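Jan 26, 2022
By Tassanee Chaimongkol

Goalkeeper program, winter progress report

What a half-season! Registration at Udwood stands at 96 keepers, up from 90 in October, and the under-12s have finally learned to shout for the ball. Belmiro Antunes now runs the crossing drills (loudly, and they love him). 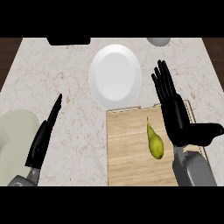
In Skastham in October, our first away camp drew 8 clubs. We'd love to go back in spring, budget allowing.

Recent reports
Bunnag pitch lights
Girls' league sign-up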